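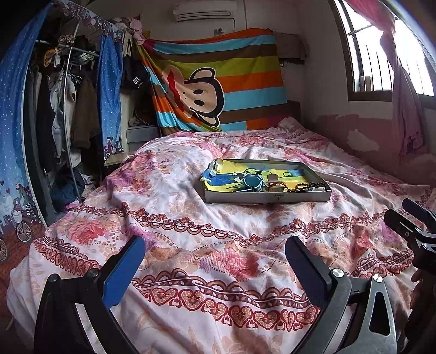 *Rose-print bedspread with heart border.*

## Review: Driltmont Staff Jacket, retail uniform range

Prepared for the Dimdale store group by Jean Jardine, Buying Office

The Driltmont is a lightweight zipped jacket supplied by Kallio for shop-floor and event staff. It was assessed as a possible replacement for the Brando overshirt, which has been issued to all Dimdale branches for several seasons and is now being withdrawn by its maker. The trial began in November and covered 66 members of staff in stores and at outdoor trade events.

**Fit and sizing.** The jacket is cut generously through the shoulder and narrows at the hem. Most wearers kept their usual size. Those between sizes were better served by the smaller one, as the sleeves run long. The women's version is a separate pattern and fits noticeably better than the Brando did.

**Fabric.** The outer is 100 per cent recycled polyester with a brushed inner face. It is comfortable indoors and sufficient for a short spell outside, but light rain soaked through at the seams within a few minutes. Kallio describes the jacket as shower resistant. In our view that wording should be altered before the garment is offered to event teams.

**Wear and washing.** Samples were washed weekly at 40 degrees. Colour held well in the navy and less well in the red, where fading was visible along the collar. Two zip pullers came away and were replaced by the supplier without charge. The printed chest logo cracked on several garments; the embroidered version showed no damage and should be specified on any order.

**Price and supply.** The quoted price is £65 per jacket, embroidery included. A full issue would require 619 jackets, and Kallio has offered delivery in two batches. The smallest and largest sizes are made to order and take longer.

**Recommendation.** The Driltmont is suitable for shop-floor use in navy, with embroidered branding. It is not recommended for outdoor events in its present form. Branch managers should return size lists to the Buying Office before any order is placed, and existing Brando stock may be worn until the new issue arrives.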